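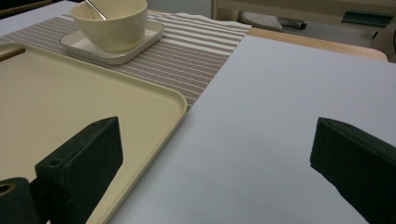 # Louer ou acheter sa tente de réception : le casse-tête des petits traiteurs

Vendredi 12 janvier 2024. Saison morte, téléphones calmes. C'est pourtant maintenant que tout se joue. Les devis partent, les bâches sèchent dans les hangars, et chez Okach on signe déjà pour octobre.

Okach, c'est un traiteur de Brasascombe. Petite équipe, gros week-ends. Jusqu'à l'an dernier, tout en location : structure, plancher, chauffage, montage. Facture de la dernière tente : 2728 euros pour deux jours. Sans les parois vitrées. Et un supplément pour le terrain en pente, découvert le matin même du montage.

Alors acheter ? L'idée fait son chemin. Pas simple. Une tente d'occasion correcte, ça se trouve, mais il faut la stocker, la transporter, la laver. Surtout la laver. Une toile repliée humide et c'est la moisissure au printemps, avec des taches qui ne partent plus jamais vraiment.

## Ce que dit le loueur

Chez Rarkico, loueur de structures, on défend sa paroisse, évidemment. Argument numéro un : les contrôles. Ancrages, tenue au vent, classement au feu de la toile, registre de sécurité dès qu'on accueille du public. Le loueur s'en charge, le propriétaire doit s'y coller. Beaucoup l'oublie.

Argument numéro deux : la taille. Un client veut du petit, le suivant du très grand. Avec une seule tente, on refuse des dates — ou on relou chez le voisin, et le calcul tombe à l'eau.
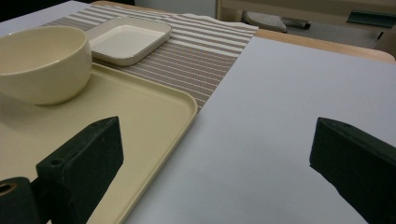 ## Et la troisième voie

Tesfamariam, atelier de confection, propose du sur-mesure en modules. On achète une travée, puis une autre l'année d'après. Ticket d'entrée : 3000 euros, 635 de plus pour la housse et le jeu de piquets lourds. Délai annoncé assez long, donc commander tôt.

Okach hésite encore. Premier module peut-être au printemps, location gardée pour les mariages. Reste la question du camion, trop court pour les mâts. Et celle du hangar, dont le bail se renégocie le mois prochain. D'ici là, les devis de location courent toujours, valables jusqu'à la fin du mois.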